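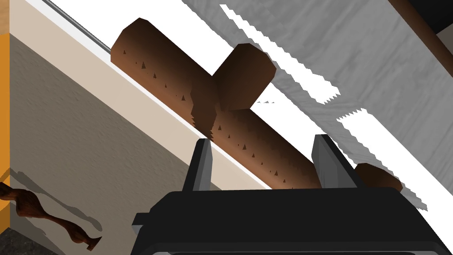

Volume disputes between log sellers and buyers usually come down to how a round stem is turned into a number. The older yards at Drorness and Gresthorpe still use a tape and a table. Newer yards scan each log and store it as a closed mesh, and the volume is taken from the mesh. The mesh has flat sides and the log does not. The same shortcut is familiar from computer graphics, where a round bar is often drawn with so few facets that its ends come out as octagons, as with the brown cylinder in Figure 4. When the corners of a regular octagon lie on the true circle, the octagon covers 90.0 percent of the circle's area, and a straight log modeled this way loses 10.0 percent of its volume before any other error is counted. With 16 sides the loss is 2.6 percent, and with 24 sides it is 1.1 percent.

### 4.2 Effect of side count on yard totals

We tested whether this loss reaches the totals used for payment. The sample was 296 softwood logs delivered to the Gresthorpe yard in December, in 22 truckloads. Each log was scanned once, debarked, and then measured by water displacement in the tank at Drorness. Displacement volume is treated as the reference throughout this section. Logs with visible rot at either end had already been removed under the rules in Section 3.

Scans were reduced to meshes with 8, 16, and 24 sides. All three meshes for a given log came from the same point cloud, with cross sections placed at equal spacing along the stem. Corner points were fitted to the outer surface of the cloud, following the default setting in the Clanon scaling software. We did not change this setting, as yards rarely do.

The 8-sided meshes gave totals below the reference for every truckload. The shortfall was smaller than the geometric value given above. Two things explain the difference. First, the scans were taken with the bark on, and bark thickness adds to the scanned radius. Second, the corner fit tends to catch knots and branch stubs, which pulls corners outward past the true surface. Both errors work against the loss from flat sides. In the mean over all logs, the 8-sided total was 7 percent under the reference.

The 24-sided meshes overstated the volume of most logs. This should not be read as a fault in the finer mesh. With less area lost at the flats, the bark error shows through. A yard that moves from 8 to 24 sides without also applying a bark deduction will replace one error with another of opposite sign, and the change will be to the seller's advantage.

### 4.3 Crooked and oval stems

Regular polygons are a poor guide for stems that are not round. On oval logs, the loss from an 8-sided section depended on where the corners fell relative to the long axis. Turning the starting corner changed the volume of a single log, but these changes largely canceled within a truckload. Sweep had little effect once cross sections were cut square to the center line.

The Mac Giolla mill buys by the single log, so this canceling cannot be relied on there. For mills of that kind we suggest at least 16 sides and a fixed rule for the first corner. For yards that settle by the truckload and handle more than 3,000 logs a season, the choice of bark deduction matters more than the choice of starting corner. Deductions by species are taken up in Section 5.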